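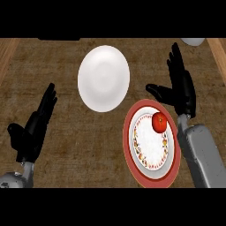
Fig. 1. A white plate on a brown wooden tabletop.

Running a Small Kitchen, Session 5: What does a plate cost?
Notes by Ott Dzene

Okay, this is the session with the arithmetic in it. I know a few of you signed up for the knife work and the sauces, and we'll get back to those, but I've watched too many good cooks lose their shirts on a really nice lunch menu, so please stay with me for one evening. Bring a calculator or use your phone. I do.

When I say "plate cost" I mean the price of all the food that goes out to one customer as one dish. Rent isn't in there, wages aren't in there, and the china isn't either. Just food. The main item, the side, the sprig of parsley, the butter the fish was cooked in, the bread you give away with it (especially the bread!). People always forget the bread.

How I do it

I start with the recipe written out properly, with weights. "A handful" is fine at home and useless here. Then I go down the list and put a price next to every line, using what I paid on the latest invoice. If onions went up last month, then the old onion price is a nice memory and that's all it is.

Then comes trim. You buy a whole cabbage and throw out the core and the outer leaves, so the cabbage you can serve costs more per pound than the cabbage you bought. Divide the price you paid by the share you can use. If you can use half of something, its real price is double. Carrots aren't bad. Artichokes are terrible, and I love them, and I only put them on when I can charge for them.

Oil, salt, pepper and the rest of the little stuff I don't weigh out dish by dish. I add a small flat amount to every plate and check it against the invoices a few times a year. Some teachers will tell you to weigh it all. Try it for a week and let me know how you feel.

The Han lunch counter

Han was a little lunch place in Curholm where I helped out one winter, and I still use its February numbers because they're so easy to read. Lunch sales for the first week came to $2,000. Food used in that same week came to $1,195. Divide the second by the first and you get 0.5975, so just under 60 cents of every dollar was going straight back out on food. What was left had to cover wages, rent, heat and the owner, in that order, and the owner was not getting much.

The cooking was great, by the way! The trouble was in two places. The stew was being ladled by eye, and on a busy day the bowls got bigger and bigger (we've all done it, somebody looks cold and hungry and in goes another spoonful). And the fish plate had been priced back when the owner bought from Dovico, then she moved to Nulow for the fresher stuff and never touched the menu. Nulow's fish was worth the extra. The menu just had to say so.

We got a proper ladle, reprinted the card with a new fish price, and cut one side dish that kept coming back half eaten. I stood by the dish bin for a whole lunch to find out which one. It was the beet salad. I was sad about it, I'd made it.

A note on "used"

Food used is not the same as food bought. Take what was on the shelves at the start of the week, add what you bought, and subtract what's on the shelves at the end. If you skip the shelf count, a week with a big flour delivery looks like a disaster and the week after looks like a miracle, and neither one happened. Count at the same time each week. I like 7 in the morning, before deliveries, with coffee.

Setting the price

Once you have a plate cost, pick the share of the menu price you want food to take, and divide. A plate that costs $2 in food, with a target of one quarter, goes on the menu at $8. Then look at the number and ask yourself if you'd pay it, and if the place across the street is charging less for the same thing. Your target can bend a bit from dish to dish – soup can carry a steak – as long as the whole menu lands where you need it.

Don't forget that a percentage isn't money. A cheap soup with a lovely percentage may leave you less cash per bowl than the expensive fish does per plate. Work out both and write them side by side.

For next time

Pick one dish you cook often. Write the recipe with weights, price every line from a real receipt, fix the trim, and add the bread if there's bread. Then give me a menu price and one sentence on why you chose it. Messy handwriting is fine, missing receipts are not. We'll start with three or four of them on the board and then go on to ordering and storage.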